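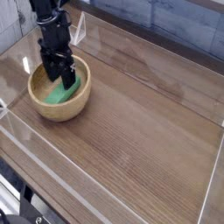 The wooden bowl, item 3.

Brirkport Pottery and Kitchen Swap, minutes of the December meeting

Start: 7:10 p.m., the 7:00 start having been moved to let people finish their soup.

1. Last month's minutes. Approved after the word "shouting" was changed to "discussion" in two places.

2. Money. We have $2,786 in the account. Of this, $278 is owed to the hall for the broken window blind, which everyone present has looked at and which still goes up if you are patient. Kvido Tóth asked whether we could pay when it also goes down. Chair said no. Payment agreed.

3. Care of wooden bowls. Long item. Moma wants all wooden pieces at the swap oiled beforehand. Mikuš holds that oil is a matter of conscience. It was agreed that wood should be wiped with a damp sponge, dried standing up, and never put in the dishwasher, and that anyone who has already done so need not tell us. 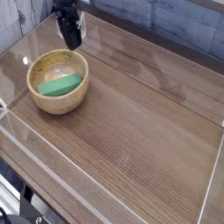
Bowl with green sponge.

Kvido asked for it to be recorded that he has soaked his salad bowl overnight for years and it is fine. So recorded. He was asked to bring it in. He would prefer not to.

4. Spring swap. Tables will be $30 each, same as last time. Flyers: about 200, on one side of the paper, with the correct address. Vultura Printing has offered us a discount if we stop changing the font. Accepted by a show of hands, one against.

5. Any other business. The lost casserole lid is still lost. A different lid has been handed in and fits nothing.

Actions: Moma to write up the bowl advice on one page. Mikuš to read it before objecting. Kvido to return the hall key.

Closed at 8:55 p.m. Next meeting in January, same room, bring a sweater.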